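Chores, simulators, and the tabletop problem

My brother-in-law asked me over dinner when he could buy a machine that clears the kitchen table. I said I didn't know and he said that was a poor answer from someone who works in automation. So I spent a good part of February trying to produce a better one. These are my notes, cleaned up a little.

First, some scoping. I do not count dishwashers, washing machines or robot vacuums. Those work, and they work by changing the chore until a simple mechanism can do it. The dishwasher needs you to load it. The vacuum needs you to pick up the socks. What remains after those machines is almost entirely handling: take an item of unknown shape from where somebody left it and put it where it belongs. Loading, unloading, sorting, folding, wiping around things. My day job at Numex has the same leftover. We have presses and conveyors that run all night, and between them people moving things from one container to another.

Picking up a rigid object in a known position is solved and has been for decades. Picking up a rigid object in an unknown position is mostly solved if the object is opaque, dry, and not touching its neighbors. After that the list gets worse quickly. Thin flat objects are hard because a parallel gripper has nothing to close on; the fingertips have to get under an edge, and the table is in the way. Humans drag a flat thing to the edge of the table or tip it up with a fingernail. Soft objects are hard for a different reason. You can grab a crumpled cloth almost anywhere and it will come up, so the grasp looks easy. The trouble starts afterwards, when you need to know where the corners are.

Ivars Rebane, who used to sit across from me and now does motion planning at Plirura, argues that a second arm fixes more of this than better fingers would. One arm holds or tips, the other takes. I was skeptical on cost grounds, and I still am for the shop floor. A second arm doubles the hardware, more than doubles the planning problem, and halves the free space above the table. For flat and soft items, though, I have come around to his view. Try folding a towel with one hand behind your back and time it.

So I set up a two-arm clearing task in simulation. Bite is my name for the task set, which is a folder of scripts and a config file, nothing grander. Two arms face each other over a plain table, each with a parallel gripper. The objects are placed with random offsets. An episode passes if every object ends up inside a marked zone off to one side within 192 seconds of simulated time. I ran 500 episodes overnight on a desktop machine.

259 passed. A little over half, in other words, with perfect lighting, no dust, no cable drag and no cat. I would expect a real bench to do worse with the same controller. Indrek Paulauskas read the logs and pointed out that my time limit was generous, and that a person would finish in 4 seconds. He is right, and I have left the limit where it is, as I wanted to see failures of handling and not failures of speed.
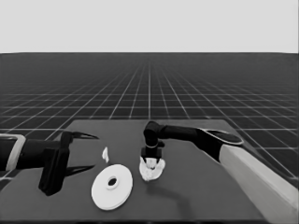
Two-arm setup over the simulated table, right gripper down on the crumpled piece.

The failures sorted into a few groups. The largest was the flat disc. With the fingers spread wide a gripper can straddle quite a lot, but a low disc lets the tips slide over the rim unless the approach height is very close to the table surface, and my collision margin kept them from going that low. Reducing the margin helped until the fingers began hitting the table. I think the correct fix is a compliant wrist. I have not modeled one.

The second group was arm interference. Both planners wanted the space over the middle at the same time, one backed off, and then both backed off. I put in a crude priority rule (whichever arm has something in its grasp goes first) and most of these went away. The rule does nothing when neither arm is holding anything, so there are still a few deadlocks in the logs.

The third group is the one I trust least. Crumpled items in my simulator are stiff meshes with a soft contact setting. They do not drape, and they do not unfold when lifted. Any pass involving them is optimistic, and a real dishcloth would need a different model entirely. Climport, the mesh importer I use, has an option for deformable bodies, but it slowed each episode so badly that I switched it off.

My answer for the dinner table is that fetching a mug from a known shelf is fine today if you can pay for it and wait for it. Clearing an arbitrary table is not ready, and laundry is further out than that. For the shop floor I would automate any transfer where I can control how the part arrives, and leave the mixed bins to people for now.

Next I want to rerun the same set with the smaller collision margin and a spring term at the wrist. If the disc numbers move I will post the config.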